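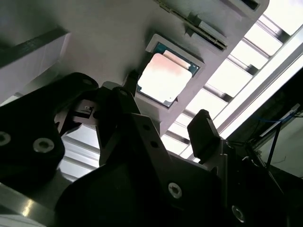
Galway, March

So this is the write-up of our processor seating project, and I'll start with the part that ate most of my time, which was the pocket. I figured a square chip in a square hole would be the easy bit. Ha! The chip sits inside a raised light grey lip, and in the photo you can see it's a little off-center and tipped to one corner. I spent a whole Tuesday staring at that thin green-blue margin around the metal spreader, trying to decide what counts as "straight."

Our question was pretty simple - does the size of the pocket change how evenly a chip ends up sitting? Declan Rafferty drew two versions of the pocket, one snug and one with more wiggle room, and Ailbhe Tully and I did the placements. We did 40 in the snug pocket and 40 in the loose one, and after each one we compared the margin on all four sides and wrote down whether it looked even, a bit off or way off.

The snug pocket gave us 22 placements marked "way off," which I did not expect at all (I'd bet Declan a coffee on it and lost). What kept happening was that one corner would ride up on the lip and stay there. In the loose pocket the chip dropped in fine most of the time but then liked to rotate a little, so we got loads of "a bit off" and hardly any bad ones.

Lighting was the other headache. The metal face picks up a pinkish-orange tint where the light hits it, and Ailbhe and I kept disagreeing about where the metal stopped and the green-blue part started. We ended up judging everything from the same angle with the blinds down - boring, but our notes finally matched.

If I did this again I'd slope the inside of the lip so a corner can slide down, and I'd use a proper gauge for the margin. Kevin Ó Riain has offered us one for next term. Thanks to Vilgot Sundqvist for reading my messy first draft!

Keisha Montoya

Recent project reports
Larden shelf bracket: bending tests
Sorting small screws by head shape
Gilter tray inserts, second try
How flat is a flat panel?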